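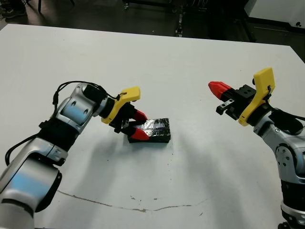 Lamullow library to stay open until 9 on weeknights

2024-11-23

The Lamullow public library will keep its doors open until 9 p.m. Monday through Thursday starting in December, after the town council voted to pay for the extra hours through the end of next summer.

The library now closes at 6 p.m. on those days. Friday and weekend hours will stay the same.

Library director Rima Aoun said the change was the most common request in a survey the library ran this fall. Of the 155 people who filled it out, most said they could not get to the building before closing on a workday.

"People told us they get off the bus at ten to six and walk straight past," Aoun said. "They weren't asking for anything fancy. They wanted the lights on and a place to sit."

The council set aside money for two part-time staff members, who will cover the front desk and the children's room in the evenings. Both jobs have been posted at the library and on the town website. Applications close the first week of December.

Council member Omar Twal, who voted against the plan, said he would have liked a trial of one or two nights a week first.

"I use the library and so do my kids," Twal said. "My concern is what happens in September, when the money is gone and everybody is used to the new hours."
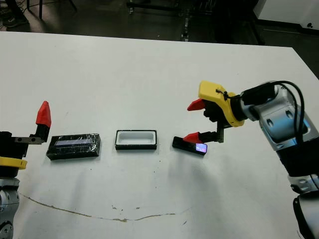

The council agreed to look at attendance figures in the spring before deciding whether to put the evening hours in the regular budget. Staff will keep a door count each hour after 6 p.m.

Parking was the other point raised at the meeting. The lot behind the building has 32 spaces and is shared with the Semaan Street clinic, which has evening appointments on Tuesdays. Samer Sleiman, who manages the clinic, told the council that patients sometimes have to circle the block as it is. The town will open the gravel lot across the street on Tuesday evenings and add a light at the crosswalk.

Most of the evening programs will move to the later hours. The English conversation group, led by Gizella Vincze, will meet at 7 p.m. on Wednesdays instead of 4:30. Vincze said several former members dropped out when they changed shifts at work and she hopes to see them again. The group is free and new people can come to any session.

The homework table for middle school students will stay at 3:30 p.m. The small study rooms can be booked for up to two hours at a time, by phone or at the desk. Book returns in the outside slot are not affected.

The library is also adding 3,000 large-print books and audiobooks over the winter, paid for by a separate grant. The first boxes have been delivered and are being cataloged. Aoun said the new titles will go on the shelves near the main entrance, where the magazine racks are now. The magazines will move upstairs.

Library cards are free for Lamullow residents. Those who live outside town pay $5 a year.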